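Stikside Seed Swap and Allotment Society
Minutes of the open meeting, 10th February
Held in the Dallgate reading room

Welcome
What a turnout! Every chair was taken and people were standing along the radiator. Apologies were read and the last minutes agreed with one spelling fixed (it is Sezer Lane, with a z).

Seed swap
Our best yet. Around 300 packets changed hands, and the bean table was bare before the tea was poured. Members loved the handwritten sowing notes, so we will do those again. Two gardeners from Daltberg brought squash seed they had saved themselves and stayed to talk about curing and storage. Agreed: invite the Daltberg group to the July open day.

Water
The new barrels behind the Sezer Lane plots are in and everybody is delighted with them. The downpipe still needs a longer bracket. Agreed: spend up to $20 on fittings.

Paths
Wood chips are coming from the tree crew, free again, which got a cheer. Bring a barrow if you have one. Please keep chips off the asparagus bed this time.

Open day
Lots of ideas: a tomato tasting, a kids' worm hunt, a plant stall by the gate. All three were carried. Poster drafts to the next meeting.

Starting seeds indoors
A lively half hour! Peppers and eggplant can go in now if you have a warm sill. Several members water from below and swear by it, and a plain tray with sides is all you need to stand the pots in. 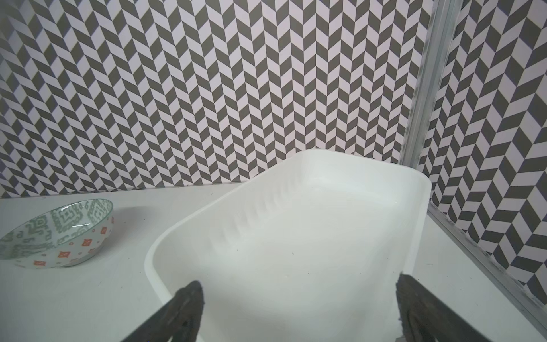
Minutes, page 2

Leeks were argued over at length, with half the room sowing now and half waiting. No vote was taken. Anyone with spare pots, please leave them in the Dallgate porch.

Any other business
The shed key is back on its hook. The compost thermometer is still missing.

Meeting closed with cake.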